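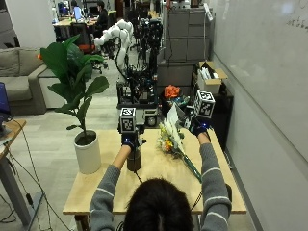

One shop steward at Riviere wrote to us that she had mailed the ballots before checking the voter list, and spent January finding out who had moved. Section 4 exists because of her letter.

4. Setting up a mail ballot in Teloveo

4.1 Open Elections, then New Ballot. Pick Contract Ratification or Officer Election. The third choice, Other, is for people who enjoy paperwork.

4.2 Load the voter list the employer gave you. Teloveo takes up to 3,000 names per file. Henis Local 434 had more, and split theirs by shift.

4.3 Press Check Addresses. Fix every line marked in red. Yellow lines are a matter of conscience.

4.4 Set the return window. The default is 17 days — shorten it only if your bylaws say so in writing.

4.5 Print one test envelope and mail it to yourself.

Note: The Mideteck label printer feeds face down. It will also feed face up, without complaint, and print on the wrong side.

Caution: Lock List can't be undone. Members hired after the lock must be added by hand under Late Voters, with a reason typed in the box. "Forgot" is accepted.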